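第4章 小家电的加热与控温

学完本章应能:
看懂一份电热水壶的规格表
说出温控器和热熔断体的分工
自己做一次保温测试,记录填完整

4.1 从一只水壶讲起

先不讲公式。讲水壶。

Skanham 厂早年出过一款电热壶,型号就叫 Quan,2,000 瓦,底盘式加热,壶身一按就通电。卖得不错,退货也不少。退货单上写得最多的一句话:水没开就跳了。

当时负责售后的是 Marlene Hiebert。她把退回来的壶一只只重新烧,43 只,全部能烧开。问题在哪?壶盖。盖子没扣严,蒸汽不走蒸汽道,或者走得乱七八糟,双金属片受热的时间跟设计的对不上。有的早跳,有的干脆不跳,一直滚。用户家里的情况五花八门,实验室里盖子永远是扣好的。

这个案例后面还要用到,4.3 节会给出完整的退货记录,请先记住两个词:蒸汽道,双金属片。

4.2 三个容易混的概念

功率、温度、热量。学生年年混,考卷上混,写实验报告也混。

功率说的是单位时间里消耗多少电能。2,000 瓦的壶比 1,000 瓦的快,水最后还是那个温度,到沸点为止。热量是总账。烧一满壶和烧半壶,终点温度一样,热量差一倍(初温相同,散热先不管)。

温控器管的是温度,不管功率。常见的壶用的是通断式:到了就断,凉了也不会自己再通,要人去按。带保温的壶不一样,控制板会反复通断,把水温压在一个区间里。区间多宽,看厂家。窄了继电器动作频繁,寿命短;宽了用户说水一会儿烫一会儿温。Bistex 的保温底座取的是 4 度,算中等偏窄。

热熔断体是另一回事。它只动作一次,断了就断了,得换。它防的是干烧而温控器又失灵的情况。有人维修时图省事把它短接,绝对不行,考试不许这么写,工作里更不许这么干。

顺带一提,浸没式和底盘式的区别。浸没式的管子直接泡在水里,传热快,结垢也快,刷起来麻烦。底盘式的发热管焊在壶底下面,中间隔一层铝板,好清洁,噪声偏大。水垢厚了以后传热变差,壶底温度升高,保护元件可能提前动作,这也是"水没开就跳"的另一个来源,跟 4.1 的原因要分开查。

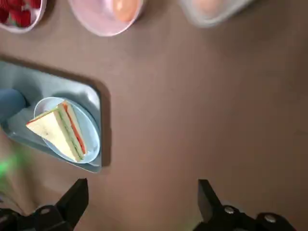
查的顺序:先看盖,再看垢,最后才拆底座。拆之前拔插头。每次都要拔,别嫌烦。

Gunārs Grīnberga 在 Sarudness 维修班带课时用的是另一个顺序,先量电阻,再看外观。他的理由是冷态电阻一量,发热管好坏当场就清楚。两种都可以,关键是固定下来,不要今天这样明天那样,记录没法比。

冷态电阻怎么估:R = U² ÷ P。220 伏、2,000 瓦,算出来是 24.2 欧。实测比这个略低一点正常,发热丝冷的时候电阻会小些。读数无穷大就是断路,可能是发热管,也可能是前面的热熔断体,两个都要单独量一边。

4.2.1 保温测试怎么做

用具:水壶一只,温度计一支(探头式最好),计时器,记录纸。

室温先记下来,本书的数据是在 21 度的房间里测的,你们教室多半不是这个数,照实写。水加到最高刻度线,烧开,等跳断,开保温。从这时起每隔 4 分钟读一次,中途不开盖。探头从壶嘴伸进去,不要碰壁,碰了读数偏高或者偏低都有可能,数据作废重来。

读数表横轴写时间,纵轴写温度,点完再连线。不要先画一条漂亮的曲线再往上凑点,老师看得出来的。

常见错误:把跳断那一刻当成 100 度。不一定。海拔、气压、探头误差都有影响,读多少写多少。还有同学只记了最高和最低两个数,中间全空着,这样的的记录没法判断通断周期。

思考:如果把保温区间从 4 度放宽一倍,继电器每小时动作的次数怎样变?先凭直觉写一个答案,学完 4.3 再回来改,原来的别擦掉。

4.3 退货记录的读法

完整表格见章末附表 4-1。表里"现象"一栏是用户原话,"复测"一栏是工程师填的,两栏对不上的地方用铅笔圈出来,下一节课要带来。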